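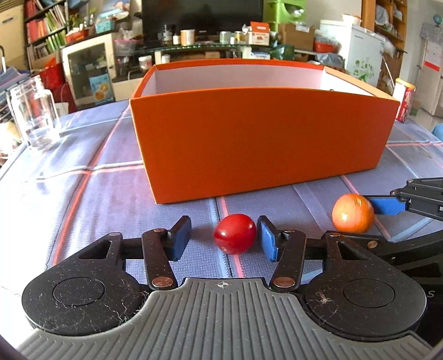 Poneo gripper kit review, progress report, February 2022

We are two months into the trial and I still can't recommend the purchase. Kiltidik sells the Poneo kit as ready for food handling at home, and the sales pages lean hard on the word "gentle." Gentle has to be shown with soft things, so our table work uses pieces like a cherry tomato and a mandarin, with the blue padded fingertips fitted. Of 83 logged pickups, 5 left a mark on the fruit. That is a decent number, but every one was done by people who already knew the tool. New users are a separate question, and we have no data on them yet.

Cleaning worries me more. The round black housings gather lint and hair, and the manual gives it one line. Amero, the reseller, says a wipe is enough - I would like that in writing, with a service interval.

Spending is on plan. Of the 4 fingertip sets ordered, 2 have arrived. The rest are held up at Štefanec.

Next we run new users on the same tasks and price the spare parts over a full year. I ask that the second payment to Amero wait until the April report.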